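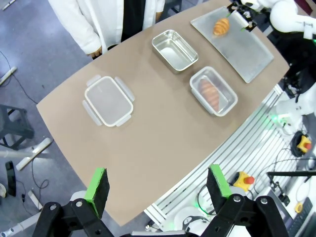

Incidencia: los eventos publicados en el portal local Wusteo no aparecen en la agenda
Estado: resuelta
Abierta por: Chiến Thân
Asignada a: Trí Tạ
Fecha: 2 de junio de 2021

Descripción
Desde el cambio de plantilla de mayo, los anuncios de eventos se guardan bien pero no salen en la agenda pública. El organizador recibe el correo de confirmación y el enlace directo funciona. Empleo y comercios no están afectados.

Seguimiento
Trí Tạ: Reproducido con un evento de prueba en el barrio Kettani. En el panel figura como "Publicado", en la agenda no sale. Vaciar la caché no cambia nada.

Trí Tạ: La agenda solo carga los primeros 50 registros y los ordena por fecha de alta. Hay 700 eventos antiguos sin archivar que ocupan la lista - los nuevos quedan al final.

Chiến Thân: ¿Se pueden archivar sin perder los enlaces?

Trí Tạ: Sí, la dirección se mantiene. Archivados los anteriores a mayo y cambiado el orden a fecha de celebración.

Chiến Thân: Comprobado en Kettani y Kullberg, ya se ven. En el móvil tardó siete minutos en actualizarse.

Pendiente: programar el archivado automático cada semana.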